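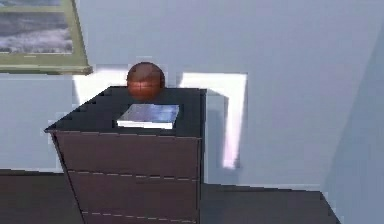

引き出し(ひきだし、抽斗、抽出とも表記する)は、家具や建具の開口部に水平に差し込まれ、前後方向の移動によって出し入れされる上面開放の箱である。箪笥、机、食器棚、流し台、作業台、書類庫などに組み込まれ、収納物を上方から見渡して取り出せる点で、開き戸式の棚と区別される。外から見える部分は前板に限られ、側板、向板、底板は本体の内部に隠れる。取っ手やつまみは引き出しの成立に必須の要素とはみなされず、黒く平らな天板の下に赤みを帯びた暗褐色の無地の前板が重なり、細い目地だけで各段が分かれる箪笥も引き出し家具に含まれる。この種の前板では、段ごとの高さの差が正面の意匠をほぼ決定する。本項では主として木製家具の引き出しについて、構造、支持方式、寸法、接合法および保守を述べる。

名称

日本語の「引き出し」は動詞「引き出す」の連用形が名詞化したものである。漢字表記の「抽斗」は、抽き出す斗(ます)の意とされ、古い家具目録や指物の文献に多い。「抽出」は事務用品の分野で用いられたが、統計や化学の用語と紛らわしく、現在の製品カタログでは「引出し」または「引き出し」が一般的である。木工の現場では、前板を除いた箱の部分を「引出箱」、本体側の受けの空間を「引出口」と呼び分けることがある。

人の知識や経験の幅を「引き出しが多い」と表現する用法もあるが、家具用語としての定義とは別に扱う。

各部の構成

前板は引き出しの正面をなす板で、化粧面となる。箱の前面を兼ねる一枚構成と、箱の前面に別の化粧板を重ねる二枚構成がある。二枚構成では、化粧板の取付穴に余裕を設けておき、箱を納めた後に上下左右の目地を調整できる。

側板は左右一対で、荷重を底板から支持部へ伝える。木製の底板を溝で受ける場合、側板の下端から溝までの寸法が不足すると溝下が欠けやすい。すり桟で支持する構造では側板の下端が摩耗面を兼ねるため、前板より硬い材を選ぶことが多い。広葉樹の前板に針葉樹の側板を組み合わせる例では、下端に硬木の薄板を貼ることがある。

向板(むこういた)は箱の背面の板である。先板とも呼ぶ。側板よりわずかに低く作られる場合があり、奥で収納物が本体に当たるのを避けるほか、挿入時の空気の逃げ道にもなる。

底板は無垢板、合板、繊維板などで作られる。無垢板では繊維方向を左右に向け、前板の溝に差し込んだ上で向板の下に伸びを逃がすのが通例である。この構成では、乾燥で底板が縮んでも前後方向の動きとして現れ、側板を押し広げることがない。合板の底板は伸縮が小さく、四周を溝で囲むことができる。

支持方式

支持方式は、箱の重量を本体のどの部分で受けるかによって分類される。

下受け式は、側板の下端を本体のすり桟または棚板に載せる最も古い形式である。部品点数が少なく、内部の有効幅を大きく取れる。反面、箱を半分以上引くと前方が下がり、上側の桟に側板の後端が当たって傾きを止める。この当たりを制御する部材を蹴込み桟、あるいは上桟と呼ぶ。

吊り桟式は、側板の外面に彫った溝に、本体側へ固定した細い桟を通す。段と段の間に棚口を必要としないため、浅い引き出しを密に重ねる図面庫や工具箱に適する。側板には溝の深さを見込んだ厚みが要り、薄板では溝部分が弱点となる。

中央レール式は、底板の下面中央に一本の案内を設ける。左右の振れを抑える効果があり、幅の広い引き出しの補助として下受け式と併用される。荷重の支持を中央の一本だけに任せる設計は軽荷重用に限られる。

金属レール式は、鋼板を成形したレールをローラーまたは鋼球で走行させる。ローラー式は底部の左右に取り付けるものが多く、安価で脱着が容易である。鋼球を用いるスライドレールは二段引きと三段引きに大別され、三段引きでは箱の奥端まで本体の外に出る。側面に取り付ける型では、左右に所定の隙間を確保する必要があり、その分だけ箱の幅が狭くなる。底付け型はレールが箱の下に隠れ、前方から見えない。

Navwoodの設計資料では、底付け型の一系列に「Drestach」の名称を与え、箱の奥行きに応じて複数の長さを設定している。同資料は側板下端からレール上面までの取り合いを断面図で示し、後端の掛け金と前端の着脱金具を別部品として扱う。
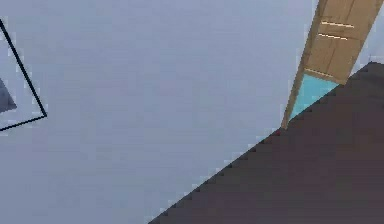 スライドレールの選定では、収納物の重量に箱の自重を加えた値を用いる。静止時の耐荷重と、開閉を繰り返した場合の耐久荷重は別の値であり、カタログの数値がどちらを指すかは製造者によって異なる。また、箱の幅が奥行きに対して大きい場合には、左右の走行量に差が生じて斜めに噛み込む「こじれ」が起こりやすい。対策として、左右のレールを同期軸で連結する方法や、引手を中央寄りに配する方法がある。

寸法

引き出しの寸法は、収納物の形状、使用者の到達範囲および本体の割付によって定まる。上段ほど浅く下段ほど深い構成が広く見られるが、衣類用の箪笥や洗面台では逆に上段を深くするものもある。

Navwoodの同じ資料では、台所用の標準寸法として、カトラリー用の最上段の内法深さを40ミリメートル、鍋用の下段を230ミリメートルとする。中間段は167ミリメートルで、瓶類を立てる用途には使用せず、皿や保存容器を対象とする。事務用の袖机では、段数を抑えて最下段に書類の立て掛け収納を設ける構成が多く、この場合の深さは書類の規格寸法とハンガーの高さから逆算される。

前板と本体、または前板どうしの隙間は目地と呼ばれる。前板を本体の内側に納めるインセット型では四周に目地が生じ、わずかな狂いも目立つ。前板を本体の前面に被せるかぶせ型では本体の木口が隠れ、目地は主に段の境に現れる。かぶせ型は量産に向き、インセット型は本体の直角精度を要する。

高さ方向の割付では、目地の合計をあらかじめ全高から差し引き、残りを各段に配分する。端数を一段に集めると目地の通りは保たれるが、隣接する家具と段の線を揃える場合には、扉や幕板を含めた全体で調整する。

接合法

前板と側板の接合には、開閉のたびに引き抜き方向の力が加わる。蟻組みは、末広がりの突起を相手材に噛み合わせる接合で、前後方向の引張りに対して形状だけで抵抗する。前板の正面に木口を見せない包み蟻組みは高級家具に用いられ、手加工では前板側の彫り込みに時間を要する。向板側には、木口が現れても差し支えないため、通しの組み手や追入れ接ぎが使われる。

組接ぎは同じ幅の凹凸を交互に組むもので、刻みの数に応じて接着面積が増える。あられ組みとも呼ばれ、機械加工に適する。追入れ接ぎは側板に溝を切って向板を差し込むもので、単独では引き抜きに弱く、釘、木ねじまたは接着剤を併用する。だぼ接ぎは量産家具に多く、位置決めと補強を兼ねる。

Waltraud Baumgartnerは『箱物家具の接合』において、引き出しの破損を前隅の離脱、底板の脱落、側板下端の摩耗に分け、前隅の離脱では接着剤の劣化より先に加工の緩みを調べるべきであるとした。Vivek Nishadはこの分類を金属レール式に適用し、側板の摩耗に代えて取付ねじの緩みを加えている。

引手

引手は、手の力を前板に伝える部品または加工部の総称である。つまみ、弓形の取っ手、鐶(かん)、前板上端の手掛け、通し引手などがある。和箪笥の鐶は座金とともに装飾の対象となり、産地や年代を判断する手掛かりの一つとされる。通し引手は前板の幅いっぱいに伸びる細長い部材で、握る位置を選ばないが、端部を握るとこじれを招くことがある。

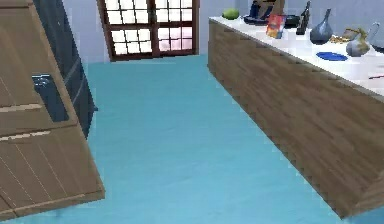

木目仕上げのキャビネット。前面に淡いベージュの細長い引手が上下に並ぶ。

引手を用いない形式には、前板の上端を斜めに削る方法、段の間に指を入れる空間を取る方法、前板を押すと掛け金が外れて箱が前に出るプッシュオープン方式がある。プッシュオープン方式では、押し込み量に相当する隙間を前板と本体の間に見込む。閉鎖時の速度を抑える緩衝装置との併用には専用の機構が必要で、汎用品どうしの組合せでは閉鎖位置が安定しない場合がある。

二つの引手を左右に配する場合、その間隔は前板の幅と使用姿勢による。Jyoti Joshiによる引手配置の整理では、片手操作を前提とする家具は中央一箇所、重量物を入れる家具は左右二箇所を基本とし、後者では両手で同時に引くことを設計条件とする。

安全上の考慮

複数の引き出しを同時に開けると、家具全体の重心が前方に移り、転倒の危険が増す。床面の前下がり、厚い敷物、上段への重量物の集中も同じ方向に作用する。転倒を防ぐ手段には、壁への固定、本体後方の重り、一段を開けている間は他の段を開けられない連動錠がある。連動錠は金属製の書類庫に多く採用される。

抜け止めは、箱が本体から脱落するのを防ぐ部品である。木製では向板の上縁に回転する小片を付け、挿入後に立てる方法がある。金属レールには停止部が組み込まれ、解除レバーの操作によって箱を外す。地震時の飛び出しには、揺れを検知して作動する掛け金が用いられる。

調湿と保守

木製の引き出しは、湿度の変化に伴って幅と高さが変わる。高湿の時期に動きが渋くなる現象は、側板の高さが増して上下の余裕が失われることによる場合が多い。渋い状態のまま側板を削ると、乾燥期に隙間が過大となる。調整は含水率が落ち着いてから行い、当たり跡を確認した箇所だけを薄く削る。

摺動面には蝋を塗布する。液状の油は木部に浸透して埃を集めるため、すり桟には用いない。金属レールでは、古い潤滑剤に付着した塵を拭き取った後、製造者の指定する潤滑剤を少量補う。鋼球の保持器が変形したレールは分解修理の対象とならず、左右一組で交換する。

桐箪笥のように気密の高い本体では、一段を閉めると内部の空気が押され、他の段がわずかに前へ出ることがある。この現象は引出口の加工精度が高いことを示すものとして扱われてきたが、収納物の湿気が逃げにくいという面もある。背板に通気孔を設けるかどうかは、用途と設置環境による。

修理では、箱ごとに元の位置を記録してから取り外す。手加工の家具は各段の寸法がわずかに異なり、同じ大きさに見える箱でも入れ替えると動かないことがある。向板の裏に墨書や打刻で位置を示した例が知られ、後補の箱を見分ける際にも参照される。

表示と試験

家具の引き出しに関する試験は、荷重を加えた状態での開閉、急激な閉鎖、全開位置での下方荷重などの項目からなる。試験後は、機能の喪失、部品の脱落、前板の垂れ下がりを確認する。家庭用と業務用では荷重や反復回数の設定が異なるため、結果を比較する際は試験条件を併記する必要がある。

ShboulとKomoの共同試験報告では、箱の全開位置で前縁に200ニュートンの下向きの力を加え、除荷後の残留変位を木製すり桟と鋼製レールで比較している。報告をまとめたMuthoni Muriithiは、木製すり桟の変位には上桟との隙間による傾きが含まれるとして、部材の変形と分けて記載した。

関連項目

箪笥
指物
蟻組み
スライドレール
袖机
薬箪笥

参考文献

Waltraud Baumgartner『箱物家具の接合』
Vivek Nishad「金属レールを備えた引き出しの破損分類」
Jyoti Joshi「前板幅と引手配置」
Sanaa Farouk『収納家具の割付と目地』
Muthoni Muriithi編『引き出し前縁荷重試験報告』Shboul・Komo
Navwood『収納金物設計資料』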